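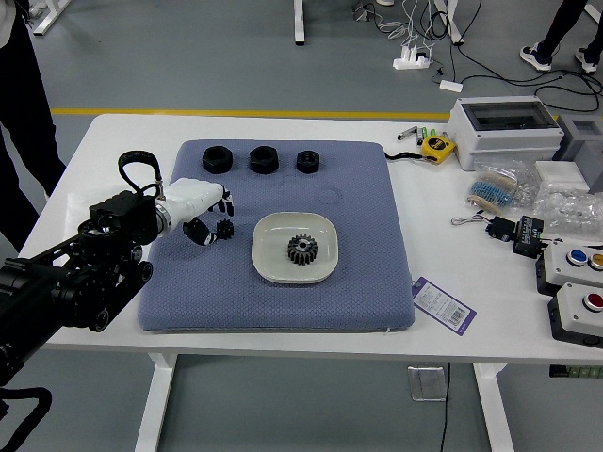 Small-parts bench: mat, dish, sorting order

Work on small gears and hex nuts goes faster on a padded mat than on a bare tabletop. The padding stops nuts from rolling and protects tooth edges if a gear is dropped. A mat with a fine surface texture also wipes clean with a dry cloth. Coarse ribs trap filings.

Place the mat toward one side of the table and keep the remaining area for measuring and electrical items. A tape measure left on the mat will end up under the work.

Nuts
Stand large nuts in a row along the back edge, largest first. Check each bore against the light before fitting. Wipe threads with a lint-free rag and run a matching bolt through by hand for at least two full turns. If it binds, clean the thread again before reaching for a wrench.

Gears
Keep gears in a shallow dish with a raised rim, one type per dish. Lift a gear by its hub or across opposite teeth. Inspect every tooth for burrs; a light pass with a fine needle file is enough. Do not oil until the gear is on its shaft.

Dish size
The rim should be lower than the hub of the largest gear, so fingers can reach the part from the side. Lena Makowska at the Drulisthorpe workshop uses dishes with a rim of 8 mm.

Mat care
Wash in lukewarm water with dish soap and dry flat. Replace the mat when the corners start to curl.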